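Notebook, July, entry started 9.40

Boot stud and turf project, second block of tests with the Lollosbridge rugby club

Yesterday we finished the last turning tests on the hybrid pitch, so I write this while I still remember the details. Reginald has the raw files on the shared drive, in the folder "turn_block2". Please do not rename the files, the script reads the player number from the name.

The question is the same as in block one. The backs complain that the new stud, the Telora with the wider base, does not hold when they step off the left foot at speed. The forwards like it very much, because in the scrum it does not tear the grass and they feel stable. We want to know if the backs really slip more or if they only feel so.

What we did. Eight players, all backs, two stud types, the same boot for everybody except the size. Each player ran in from 18 metres, planted the foot in the marked square and cut to the right at the cone. Five good runs per stud type, so 80 good runs in total. To get these 80 we needed 123 attempts. This is too many. In block one we repeated much less, but there the players were from the second team and perhaps they were more patient with us. Most of the bad runs were foot outside the square. A few were my mistake, I started the timing gate too late.

Order of studs: half of the players started with Telora, the other half with the old Hoshino stud. Toshiko made the order list and I followed it, with one exception. The scrum-half had a sore heel and wanted to change his boots only once, after the warm-up, so he began with Hoshino although the list said Telora. I have marked him with a star.

Pitch: we used the strip between the 22 and the ten-metre line, on the far side from the stand. The groundsman cut it the evening before and watered it in the morning. The moisture meter gave quite different values at the two ends of the strip, so I moved the square one metre to the left after every player. I am not sure that one metre is enough. By the fifth player the ground near the old squares was already loose, and one winger put his foot exactly on the border of a previous one.

First look at the numbers, not cleaned. The foot travels a little more with Telora before it stops, for six of the eight players. For the other two there is no difference that I would dare to speak about. But the time from gate one to gate two is almost the same for both studs. So they slide more and they do not lose time. I was surprised and I checked the columns twice in case I had exchanged them. I had not.

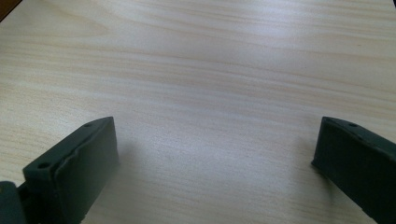
Kazuhiro thinks the small slide is maybe even useful, because the knee gets less twist when the foot is not completely fixed. He may be right, but we did not measure the knee, so we cannot write this in the report to the club. I would like to put it as a question for block three. If we go this way we need the force plate under the turf, and it is booked by the hockey people until the end of the month.

About what the players say. I asked everyone after each stud type to give a mark for grip, from one to ten. The marks for Telora are lower, also from the two players who did not slide more. Here I see a problem. They all could see which stud they were wearing, the base is clearly different, and they had talked about it in the changing room for weeks. The fly-half told me before his first run that "these ones are rubbish". After this I can not take his mark very seriously. Next time we should tape the soles before we hand out the boots, or somebody else should put them on the players with their eyes closed. Reginald laughed but I mean it.

Things that did not work:

Gate two lost the signal twice. New batteries did not help, moving the receiver closer to the touchline helped.

The white paint for the square is too thick. On the fourth player it came off on the boot and I had to clean the studs between the runs. Use the thin marking spray from Ekano, there are still two cans in the cupboard under the window.

The wind was stronger than we wanted after lunch. I wrote it down only from the third player on, sorry.

I forgot to weigh two of the players after the session. Toshiko will write to them.

11.15 — Spoke with Mr Subramaniam by telephone. The club wants to hear something before the pre-season camp, because the coach must decide which studs to order for the backs. I told him that we have only eight players and he should not expect a yes or a no. He was friendly but I think he wants a yes or a no. I promised one page, with the slide distances and the times, no opinion about injuries.

To do:
Clean the file of the starred player and run the comparison with him and without him.
Ask Yasuo Mizuno if his students can label the videos, two people independently, without knowing the stud type. The sole is visible in some of the clips, so we must crop them first.
Measure the depth of the marks in the turf from the photographs Reginald took. I do not know yet how precise this can be — the ruler lies a bit crooked in several of them.
Return the borrowed cones.

14.30 — Ran the comparison without the starred player. The slide difference becomes slightly smaller but it goes in the same direction. The times do not change. I have put both tables in the folder. Kazuhiro will check my script tomorrow, mainly the part where the foot stop is detected, I chose the threshold by eye.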